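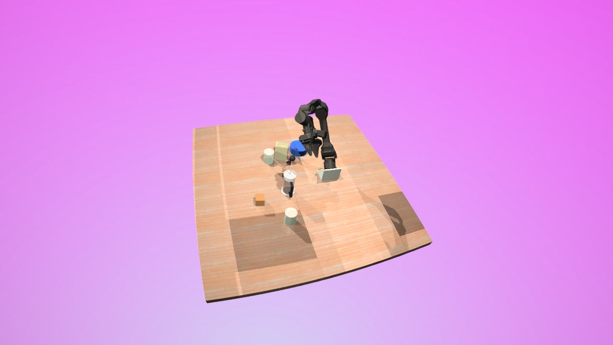 Timber moves across the grain and hardly at all along it, and most of the trouble people have with solid table tops comes from ignoring the first half of that. I have been rebuilding the top of our kitchen table in the evenings, and the movement sums took longer than the sawing. A square top behaves the same way as a long one in this respect. Take the one in the picture, with its planks all running from back to front: in a real board of that pattern the width would change with the seasons and the depth would stay as cut, so by the end of a damp August it would no longer be quite square. The thin dark rim is the part I would worry about. An edging that runs along the ends of the planks has its own grain at right angles to theirs, and if it is glued for its full length something has to give.

My own top is ash, bought as rough boards from Mustcombe. It finished at 71 cm wide. Ash is not the steadiest wood for this, but it was dry and the boards were straight, and I had already paid for it.

The working is simple. Take the width, multiply by the expected change in moisture content, then multiply by the movement figure for the species and the way the board was cut. Boards sawn through and through move more than quarter-sawn ones. I allowed for a change of 4 per cent between winter and summer, which is on the generous side for our kitchen. The heating is poor.

The old top had been screwed straight down into the rails through tight round holes. It had split along one joint and part of the way into the next board. Someone before us had filled the gap with a hard filler in the winter, when it was at its widest, and the following summer the filler had nowhere to go. I cut all of that out.

For the new fixing I used slotted metal brackets from Palteck. The slots run across the grain on the end rails. On the side rails they make no difference, but I kept to the same pattern. The middle bracket on each end rail is fixed tight, so that the movement is shared equally to both sides. The screws are 17 mm, which leaves 3 mm of wood above the tip. I would not go longer. Wrap tape round the drill bit at the right depth and check it after every few holes, as it creeps.

Finish is oil, three coats, underside included. Leaving the underside bare lets one face take up moisture faster than the other, and the boards cup.

Still to do: the breadboard ends, if I fit them. The centre peg gets glued and the outer pegs go through slotted holes. I have cut one trial joint in scrap and the slot was too tight.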